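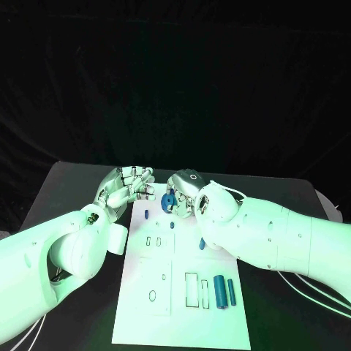
3. Laying out the parts

Before you put the Flustero together, lay the blue parts out on the layout sheet. The sheet is printed with outlines that match the parts, and it is divided by thin lines into areas. Each area holds the parts for one stage of assembly. Allow 15 minutes the first time. After that it goes faster.

If you bought the Flustero second-hand and there is no sheet with it, ask Prondatano for sheet 1209. Sheet 1470 belongs to the Amundsen and has a different pattern. The two are the same size and are easy to mix up, so check the number on the back before you start.

3.1 Preparing the table

1. Choose a flat table with a plain, dark top. Blue parts and white paper both show up well against black or dark gray, and a part that rolls off the sheet is easier to find.

2. Wipe the table and let it dry. Grit under the sheet makes small bumps, and the narrow parts will tip over.

3. If there is a window behind the table, close the curtain. Strong light from behind makes the thin outlines hard to read.

4. Unroll the sheet and leave it under a heavy book overnight if the corners lift. Do not iron it.

5. Place the sheet in the middle of the table, printed side up, with a long side running away from you. The area with the circular outline goes at the far end.

Note: Do not tape the sheet down. You will need to turn it in section 4.

3.2 Placing the large and small parts

Work from the far end of the sheet toward yourself. That way your sleeves do not pass over parts you have already placed.

1. Pick up the round part by its rim and lower it straight down onto the paper. Keep your fingers out of the center hole.

2. Stand the small cylinder on its end. It has no top or bottom and can go either way up.

3. Set the small blocks side by side with a gap between them about as wide as a finger. They are not quite the same height. Put the taller one on the right.

4. Check that nothing is lying across one of the dividing lines. A part that touches a line is in the wrong area or has been pushed while you were placing something else.

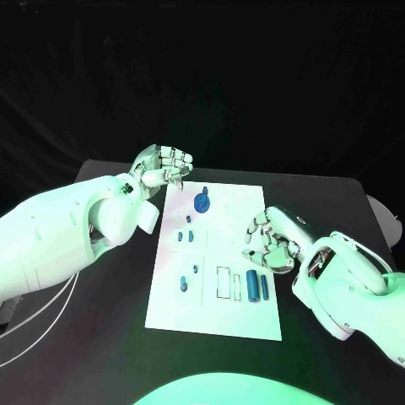 5. Slide the round part over its outline last, using a fingertip on each side of the rim. The outline is faint on older sheets. Go over it with a soft pencil if you can't see it from where you are sitting.

Caution: The pegs are small enough to swallow. Keep the kit away from children under three and from pets.

3.3 Checking the layout

Look straight down at the sheet, not from the side. From the side a part can seem to cover its outline when it is really a little behind it. Go through one area at a time and compare each part with the printed shape under it. Upright parts should stand on their own without leaning on a neighbor.

If a part covers its outline and some white shows all the way around, that is fine – the outlines are printed slightly large. If the outline shows on one side only, nudge the part back toward the middle of the shape. Use one hand to move it and keep the other hand close by to catch anything that tips.
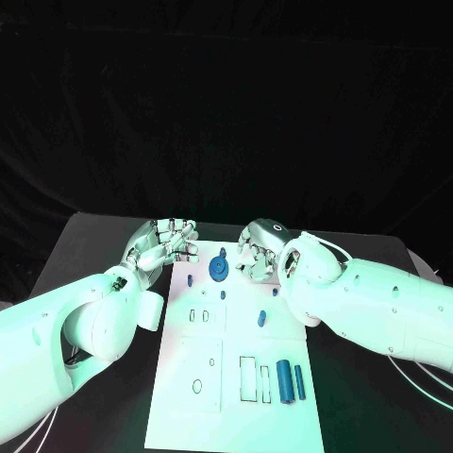

Pegs are the parts most often knocked over at this stage. Stand a fallen peg up again before moving on, even if it is still inside its own area. A peg lying down can roll under the round part and scratch it.

If you have to stop partway, leave the parts where they are and put the lid of the box over the sheet. The lid is deep enough to clear everything. Do not carry the sheet with parts on it.

3.4 If something is missing or does not fit

A part is larger than every outline: you probably have sheet 1470. See the start of this section.

Two outlines are empty and there are no parts left: look in the fold of the inner bag. Small blocks often catch there.

The cylinder will not stand: run a fingernail around both ends. A thin burr is sometimes left over from molding. Rub it off with fine sandpaper and wipe away the dust.

Replacement parts can be ordered from Tritotley, attention Tolera Admasu, by giving the name of the part and the number on your sheet. Parts are sold singly.

Layout instructions written by Getachew Tefera. Continue with section 4, Turning the sheet.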